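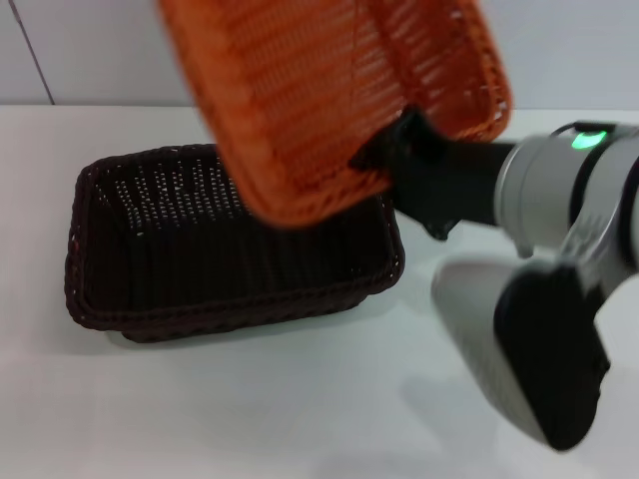
Sorting a shelf with woven baskets

Small woven baskets are handy for the bits and pieces that never have a proper home: batteries, pegs, spare keys, seed packets. I set up 10 of them in the Laing Street flat one Thursday morning, and the method hasn't changed much since.

1. Clear the shelf completely and wipe it down. Measure the depth and the clear height. My shelves are 18 cm deep, so the baskets go in long side to the front.

2. Give each colour a job. In our place dark brown is for things that stay put, and orange is for things that get carried to another room and brought back.

3. Put a basket on the table and check the floor of it before you load it. A ribbed base like the brown one's is fine for jars and tins. Pens and loose screws roll into the grooves, so line it with a piece of felt first.
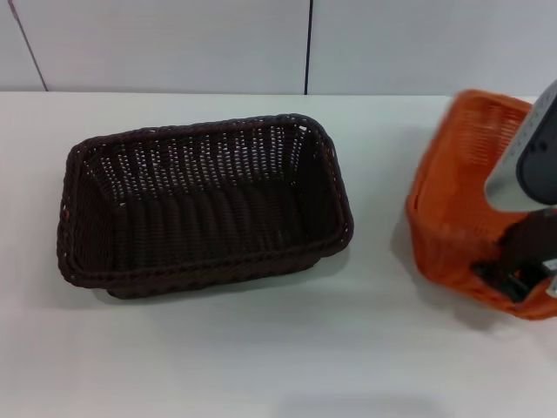
Skemelano Home Notes, Issue 6

4. Fill to just under the rim. A basket that is heaped up will catch on the shelf above.

5. Lift by the thick edge. The open lattice further down the side isn't the place to take the weight.

6. Tie a label to the front. Nadine Fakhoury uses luggage tags, and I use card and string. 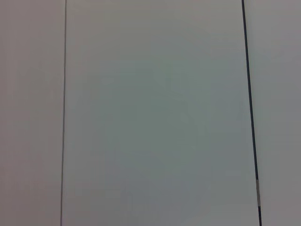 Scratches are the last thing to sort out. Dilek Gezer had woven baskets on her painted shelves in Vullton for a couple of years and ended up with dull tracks in the paint along the front. Cut a liner for each shelf, and trim it a few millimetres short on each side. A plain, smooth, light grey surface with a matte look is what I'd go for, as crumbs and dust are easy to spot on it. Wipe it with a damp cloth when you change the baskets over, and let it dry before they go back.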